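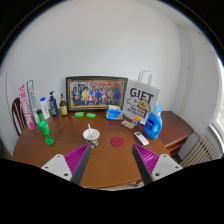 Ditte Hafstein asked why paper does not fall apart when a drink is poured into it. A sheet of writing paper left in a sink turns soft and tears. A paper cup holds its shape through a whole drink. Both are made mostly from wood.

What paper is made of

Wood is built from very thin threads called fibers. To make paper, a mill cuts wood into chips and cooks the chips until the fibers come apart. The mix of fibers and water is called pulp. Pulp is spread over a moving screen. Most of the water drains through the screen, and the fibers settle across each other in a flat mat. The mat is pressed and dried.

As the mat dries, the fibers stick to each other. The sticking comes from many small attractions between fibers, called hydrogen bonds. One bond is weak. A sheet has so many of them that it is hard to pull apart.

What water does

Water is attracted to the fibers too. When a sheet gets wet, water moves in between the fibers and takes the place of the bonds. The fibers swell and start to slide. The sheet gets weak.

Water also travels along paper by itself. The gaps between the fibers are like very narrow tubes, and water is pulled into them. This is called capillary action. A paper towel works this way.

What the lining does

Many paper cups have a thin layer of plastic on the inside. A common one is polyethylene. Water is not attracted to polyethylene very much, and the layer has no gaps for the water to enter. The paper behind it stays dry and the bonds stay in place. Older cups were often coated with wax, which softens when it gets hot. Wax was mostly used for cold drinks.

The rim of a cup is rolled outward. A rolled edge is stiffer than a flat one, so the cup is harder to squash.

Test it

You need a strip of plain paper, a strip of the same paper rubbed hard on both sides with a white crayon, and a bowl of cold water.

Lay both strips on the water. Wait until the plain strip looks dark all over. Lift both strips out and pull gently on each one. Write down which strip tore first. Then cut a new crayon strip in half and hold only the cut edge in the water. Look at it again after 17 minutes. The cut edge has bare fibers, and water can get in there.

Tags: Materials / Paper and Wood / Ages 8 and up

3 comments

Jawad Niazi
My crayon strip got wet in the places I missed. You have to press hard.

Unnur Holst
Can cups with the plastic layer go in with newspapers for recycling?

Bent Bundgaard
Unnur, it depends on the town. The plastic has to be separated from the fibers and not every mill can do it. Ours says no cups.

© Hedegaard Science Pages | Contact | Back to top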